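Chapter 4
Reporting on Crime and the Courts

By Amra Vukadinović
Sep 5, 2024

Most new reporters meet the court page in their first month of work. An older colleague is sick, a hearing starts at nine, and the editor looks for a free person. The reporter goes to the courthouse with a notebook and little idea of who sits where, what the words mean, and which of them can be printed. This chapter is written for that person.

We will follow one case through the whole chapter. It is a burglary case from the town of Vostlow, where a man was charged with entering the storage building of a firm named Janevski at night in January. The case was small. No one was hurt, and the local paper, the Rodura Courier, gave it only six short stories. But in these six stories the paper made two mistakes, and one of them cost it a printed correction and a long letter from a lawyer.

What you should know before you read on

You need to know the difference between an arrest, a charge and a conviction. Chapter 3 explained these words, and I ask you to go back to it if you are not sure. In the Vostlow case the first headline said "Janevski Burglar Caught." At that hour the man was arrested and questioned, and there was no charge against him. The word "burglar" told readers that the question of guilt was already closed.
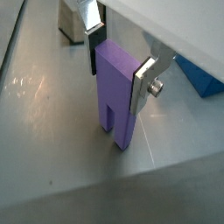
4.1 Where the facts of a crime story come from

A crime story usually begins with the police. They publish a short notice, or an officer answers the telephone. Such a notice is useful, but it is one side of the matter, written in a hurry. The reporter should say clearly in the text that the police are the source, and should write down the time at which they said it.

The second source is the court file. In many places a part of the file is open to any person who asks at the clerk's window. Gorazd Mladenović, the reporter who took over the Vostlow case after the second story, asked for the file on his first day. It gave the value of the stolen goods as $2,157. The paper had already printed $3,938, a number which came from a neighbor of the firm. This was the first mistake, and the paper corrected it in the next edition.

The third source is people: the victim, the family of the accused, lawyers, witnesses. They are often upset, and they have a right to say no. Farzana Dogar, then the night editor in Rodura, had one rule for her staff - you may ask one time, politely, and you leave your number. We will discuss this rule in section 4.5, and also the situations where it is too strict.

4.2 The language of accusation

Until there is a verdict, the accused person has not been found guilty, and each sentence must respect this. Compare these two:

He broke the back window and took the tools.
Prosecutors say he broke the back window and took the tools.

The second sentence is longer by only two words, but it tells the reader whose claim it is. Some students put "allegedly" in every line. I advise against it. The word becomes tiring, and it does not name the one who alleges.
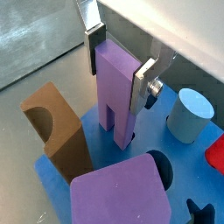
Fig. 4.2. Purple arch-shaped block held upright in a two-finger gripper.

The second mistake in the Vostlow case was of this type. The fifth story said that the accused "returned to the building to hide the tools." The prosecutor had claimed it in the hearing, but the paper printed it as a fact. The lawyer's letter arrived after the man was cleared of this part of the charge.

Before you continue to section 4.3, take any crime story from your local paper and underline every statement that has no source. Keep the page, as you will need it for the exercise on headlines.

Related chapters
Chapter 2: Notes, Recordings and Memory
Chapter 3: Arrest, Charge, Conviction
Chapter 5: Writing About Victims and Families
Chapter 6: Corrections and Letters from Lawyers
Appendix B: A Short Dictionary of the Courtroom, by Kevin Correa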